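Release notes and the changelog are in `CHANGES.md`. Read the section on gripper width before training on anything from the Drovbridge site.

# Tastley Household Demonstrations

Two-handed demonstrations of household work, recorded by operators holding a gripper tool in each hand. No robot is present during recording. The operator does the task with the grippers, and the pose, jaw width and wrist video are logged for later retargeting to an arm.

The set holds 1,000 episodes from 66 homes, divided into 19 task families. Cloth handling and tidying make up the bulk of it. Kitchen work is under-represented and will stay that way in this version.

## Collection

Operators worked in their own homes or in homes arranged through the Drovbridge and Fosmont sites. Each was given a short written task prompt and told to complete it at a comfortable pace. Prompts name the goal and leave the method open, so grasp choice varies a lot between operators for the same task.

Rules for a valid episode:

- both tools are switched on and tracked before the first contact
- objects are moved with the jaws, never with bare fingers
- the operator may walk, kneel or change position at any time
- a dropped object is picked up again and the episode continues
- faces are kept out of view; feet and lower legs are acceptable

Rooms were not cleared or staged. Background clutter, furniture and daylight are as found. Lighting is labelled only as `day`, `lamp` or `mixed`.

## Views

Each tool carries its own wide-angle camera. The two streams are stored separately and are time-aligned to the tool clock. The camera moves with the hand, so the operator's own body and the other tool regularly enter the picture.

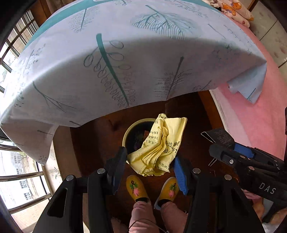
*Wrist view, cloth and bin: one gripper at a yellow printed bag on the bin, the second entering from the right, with the patterned cloth across the top.*

Large fabrics can block much of the view for long stretches. We have kept these sections, as the jaw width and pose channels stay valid through them. If your model depends on vision alone, filter on the `occl` field – it is a hand-assigned score per segment and is coarser than it looks.

## Files

```
episodes/
 <episode_id>/
 left.mp4
 right.mp4
 pose.parquet
 width.parquet
 meta.json
splits/
 train.txt
 val.txt
```

`pose.parquet` has one row per sample, with position in metres and orientation as a quaternion in `x, y, z, w` order. Both tools share one world origin, set at the start of the episode. The origin is not consistent between episodes, even in the same home.

`width.parquet` gives the jaw opening in millimetres. Zero is fully closed with nothing between the pads.

`meta.json` fields:

| Field | Type | Notes |
|---|---|---|
| `task` | string | one of the 19 family names |
| `prompt` | string | text shown to the operator |
| `home` | int | anonymous home number |
| `site` | string | `drovbridge` or `fosmont` |
| `light` | string | `day`, `lamp`, `mixed` |
| `occl` | list | one score per segment |

Splits are made by home. No home appears in both lists.

## Gripper width at Drovbridge

Early Drovbridge recordings used a calibration file with the jaws' closed position set too wide. Width values in those episodes have an offset of 2 mm. They carry `"width_cal": "old"` in `meta.json`. The loader corrects for this by default; pass `raw_width=True` to turn the correction off. Anyone reading the Parquet files directly has to subtract the offset themselves.

## Loading

```python
from holst import EpisodeSet

ds = EpisodeSet("tastley", split="train")
ep = ds[0]
print(ep.prompt, ep.left.pose.shape)
```

Holst is our loader and has no dependency on a particular training library. It decodes video lazily. Random access into long episodes is slow, and converting to image folders first is worth the disk space if you sample single images.

## Known problems

- Tracking drifts when a tool is held under heavy bedding. Most of these sections are flagged, some are not.
- Soft items pinched at a corner can slip without any visible change in jaw width.
- Left and right streams were swapped in a small group of Fosmont episodes. Fixed in the November build – delete any earlier local copy.
- Prompts were translated into English after recording, and a few read oddly.

## Licence

Data is released for non-commercial research. Holst is under the MIT licence. Any attempt to identify an operator or a home is a breach of the data terms.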